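What Does It Mean to Rent a Home?
by Menaka Siddiqui

Maybe your family lives in a house that belongs to your parents. Maybe it belongs to somebody else, and your parents pay to live there. This second way is called renting, and a very big number of families do it. In my own building in Breravbridge all the families are renting, on every floor.

The person who owns the home is the landlord. It is a funny old word, because most landlords are not lords and have no castle. The person who pays to live in the home is the tenant. The money is the rent, and it is usually paid every week, every two weeks or every month.

The promise on paper

Before the tenant gets the keys, both sides sign a lease. A lease is a written promise. It says how much is the rent, how long the tenant can stay, and who must do which jobs. If the oven stops working by itself, normally the landlord must repair it. If you kick a football through the window -- well, then your family will probably pay for the glass.

Let us look at Ju-won, who is 9 years old. Her mum found a flat on Mulligan Street, close to the school and with a small balcony. The rent was 626 dollars every two weeks. Her mum read the lease slowly at the kitchen table and put a pencil mark beside each word she did not understand. Then she telephoned the agent, Mr Evangelista, and asked him about every mark. This is a very good thing to do, also for grown-ups.

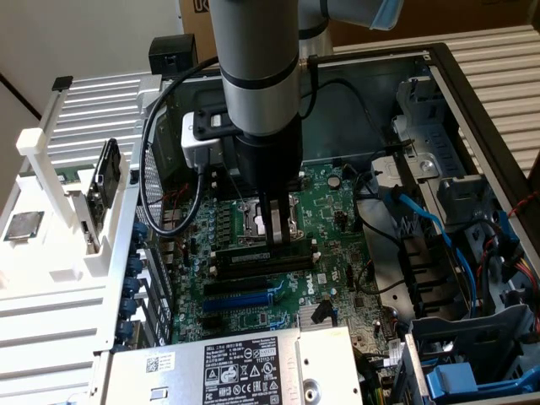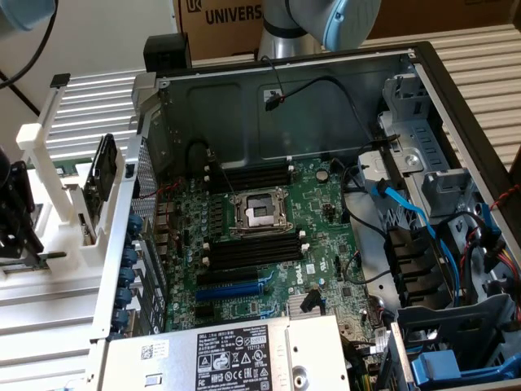
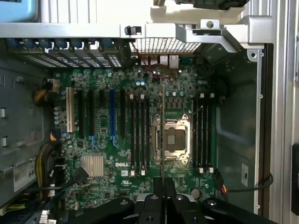 Embridge Junior Reader, Issue 31, page 9

What is a bond?

When you borrow a book from a friend, you may leave your favourite pencil case with her until you bring the book back. A bond works a little like this. The tenant pays some extra money at the start. It is kept safe while the family lives in the home. When they move out, and the home is clean and nothing is broken, the money comes back to them.

What if there is a big hole in the wall? Then a part of the bond can be used for the repair. But small marks from normal living are a different matter. A carpet gets thinner when people walk on it for years, and paint loses its colour in the sun. This is called fair wear and tear, and the tenant does not have to pay for it.

To know what is new damage and what is old, there is a condition report. Somebody goes through all the rooms on the first day and writes down what is there: a scratch on the door, a loose tap, a stain behind the couch. Ju-won helped her mum with this. She found a crack in a bathroom tile which the agent had missed, and it was added to the list.

Can the landlord just walk in?

No. Even if the landlord owns the home, the family has the right to be private there. For an ordinary visit, the landlord or the agent must tell them before, usually in writing. An emergency, such as a burst pipe, is different -- then somebody may need to come in quickly. The rules are not the same in every place, so it is wise to check the ones where you live.

Words to remember

Landlord: the owner of the home
Tenant: the person who rents it
Lease: the written promise between them
Bond: money kept safe until the tenant moves out

Something to try

Walk through your bedroom with paper and a pencil and write your own condition report. Look also behind the door and under the window. Keep the paper in a drawer, and compare it with your room again in January.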